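Finally pulled the control board out of the old Fujimoto bread maker. 12 years of use, then in July it started stopping halfway through the knead.

Four screws on the bottom, then the shell lifts off. The board stays on its metal plate, so leave those screws alone for now.

Take a picture of the plugs before you pull anything. I labeled mine with tape and still had to look twice at 2 of them.

Flour gets everywhere. I used a soft paintbrush and a vacuum on low - no water, no spray.

Trolik wanted 70 dollars for a new board, shipping not included. Flustell had a used one for less but couldn't say which model it came from, so I passed.

Next thing to check is the capacitors. Look for tops that bulge or any crust around the base. Match the voltage and the capacitance if you order new ones.

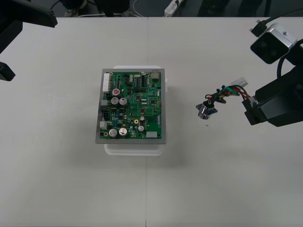 Wiring is the other suspect. Going to test each wire end to end with the meter before I order any parts. A loose crimp would explain the stopping.

If the wiring checks out I'll order capacitors from Cerkow. They sell them in singles - most places want you to buy a bag.

Will post the meter readings when I have them.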